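キューブ 緑 塗装 検索 キーワードを入力

緑のキューブを「半つや・まだら」に仕上げる手順

更新:3月4日(土)
書いた人:イアラ・モンテシノス(Iara Montecinos)

緑って、塗ってみると本当に楽しい色です! 青に寄せれば涼しげになるし、黒をほんの少し足すだけで森の奥みたいな深さが出る。しかも立方体だと、面ごとに光の当たり方が変わるので、同じ塗料なのに二色で塗り分けたように見えることまであります。わたしはこれにすっかりはまってしまって、2月はほとんど毎晩、机の上でキューブを塗っていました。

今回は、手のひらに載るくらいのキューブを、のっぺりしたベタ塗りで終わらせず、石っぽい色むらのある半つやに仕上げるやり方を書きます。土台はレジンを型で固めたものでも、無地のプラスチックのブロックでも大丈夫。木の場合は下地の作り方が違うので、また別のページにまとめます。

■ 用意するもの

・無地のキューブ(角がしっかり出ているもの)
・紙やすり 500番
・台所用の中性洗剤と、古い歯ブラシ
・プラスチック用の下地材(白)
・水性アクリル塗料:エメラルドグリーン、深緑、青、白
・平筆、細筆、目の細かいスポンジの切れ端
・半つやの水性トップコート
・両面テープと、持ち手にする割り箸

塗料はメーカーをそろえたほうが混ぜやすいです。わたしは近所の画材店Covodholmで小瓶を買い足しながら使っています(緑だけで棚が一段埋まっている、すばらしい店です)。

■ 1 洗って、削る

まず洗剤をつけた歯ブラシで全部の面を洗います。型から抜いたばかりのレジンには離型剤が残っていて、そこだけ塗料がきれいにはじかれます。わたしは最初の一個でこれをやりました。角のところに水玉模様みたいな穴がぽつぽつ……あれはあれでかわいかったのですが、狙ってできるものではないです。

水気をふいてよく乾かしたら、紙やすりを平らな板に置いて、キューブのほうを動かします。指でやすりを持ってこすると、力が端に逃げて角が丸くなります。まだら仕上げの見どころは、面と面の境目がすっと一本通っているところ。ここが甘くなると全体がぼんやりしてしまうので、面ごとに向きを変えながら、軽い力で。

粉は刷毛で払ってから、固く絞った布でふき取ります。削るときも吹くときも窓は開けて、マスクをしてくださいね。

■ 2 白を敷く

下地は白がおすすめです。灰色の下地だと緑が沈んで、せっかくの鮮やかさが半分くらいになってしまう感じがします。割り箸の先に両面テープでキューブをとめ、薄く塗って90分おき、もう一度薄く。一度で真っ白にしようと欲張ると、下の角に塗料がたまります。

底の面は最後に塗ればいいので、この段階では気にしなくてOKです。

■ 3 緑を二つ作る

ここからが本番! パレットに緑を二種類作ります。

「明るい緑」は、エメラルドグリーンに青をほんの少しと、白をさらに少し。
「深い緑」は、エメラルドグリーンに深緑を混ぜるだけ。黒は入れません。黒を入れると暗くなるのと一緒に、濁ります。

混ぜた色は紙の切れ端に塗って、乾いたところを見てから決めます。アクリルは乾くと一段暗くなるものが多いので、皿の上では「ちょっと明るすぎるかな?」くらいでちょうどいいことが多いです。

まず明るい緑を全面に、平筆で二回。筆の跡は残ってかまいません。むしろ、筆を面の対角線に沿って斜めに動かしておくと、その跡が仕上がりにかすかに残って、とてもいい表情になります。縦横にそろえるより、ずっと動きが出ます。
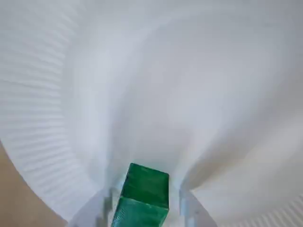
深い緑はスポンジでのせます。切れ端に少しだけ取って、紙の上で何度かたたいて、かすれるくらいまで落としてから。面の真ん中から外へ向かって、ぽんぽんと置いていきます。全部の面を同じ濃さにしないのがコツで、わたしは一つの面だけをぐっと濃くして、隣の面はほとんど明るいまま残すのが好みです。机に置いたとき、境目の線がきりっと立って見えます。

スポンジが終わったら、乾ききる前に細筆で筋を少し引きます。水で薄めた深い緑を、すうっと。長さも間隔もばらばらで、途中で消えてしまうくらいの弱い線がきれいです。三本引いて物足りなくても、そこでいったん手を止めて、お茶でも飲んでから見直してみてください。たいてい、もう足りています。

■ 4 半つやで包む

つやありのトップコートは色がいちばん鮮やかに見えます。でも、照明がそのまま映り込むので、せっかくの色むらが光に隠れてしまう。つや消しはむらがよく見えるかわりに、緑が粉をふいたように白っぽくなることがあります。半つやはその間で、深い色のところはしっとり、明るいところはやわらかく光ります。はじめて半つやを塗った晩は、うれしくて何度も手に取って、しっかり指紋をつけました。

薄く二回。一回目が乾いたら、底の面も同じ手順で塗って、同じように包みます。そのあとは触らずに待ちます。気温が低い時期は、最大で16時間みておくと安心です。表面がさらっとしていても、中がまだやわらかいことがあって、布の上に置くと織り目がつきます。置くならシリコンのマットか、クッキングシートの上で。

■ うまくいかないとき

色がはじかれる:洗いが足りません。その面だけ削り直して、洗って、下地から。遠回りに見えますが、上から塗り重ねるより早いです。

まだらが汚れに見える:二つの緑の差が大きすぎます。深い緑に明るい緑を少し足して、間をつなぐように軽くたたいてみてください。

角の塗料がはげた:細筆の先に明るい緑をつけて、角に沿って軽く滑らせます。境目が少し明るくなるのも、なかなかいい感じですよ。

つやがまだら:トップコートの混ぜ不足です。半つやは瓶の底につや消しの成分が沈みやすいので、使う前に棒で底からしっかりかき混ぜます。振るだけだと泡が入ります。

■ 眺める場所のこと

できあがったキューブは、ぜひ白いものの近くに置いてみてください。白い布や紙のそばだと、緑がぱっと前に出てきます。窓際の朝の光もいいし、夕方の電球の下だと少し黄みがかって、別のキューブみたいになります。

ただ、直射日光に長く当てるのは避けたほうがいいです。友人のゼウディトゥが窓辺に置きっぱなしにしていた一個は、上の面だけ青っぽく変わっていました(本人は気に入っています)。ほこりは乾いたやわらかい刷毛で。アルコール入りのシートでふくと塗膜が溶けることがあるので、使わないでください。

次は同じやり方で、青緑と黄緑のペアに挑戦しているところです。黄緑は下地の白がとても透けるので、何回重ねるかでまだ迷っています。いい配分を見つけた方がいたら、コメント欄で教えてください!

シェア 223 コメント 16

お問い合わせ | © Wumska 手しごとノート | ページの先頭へ戻る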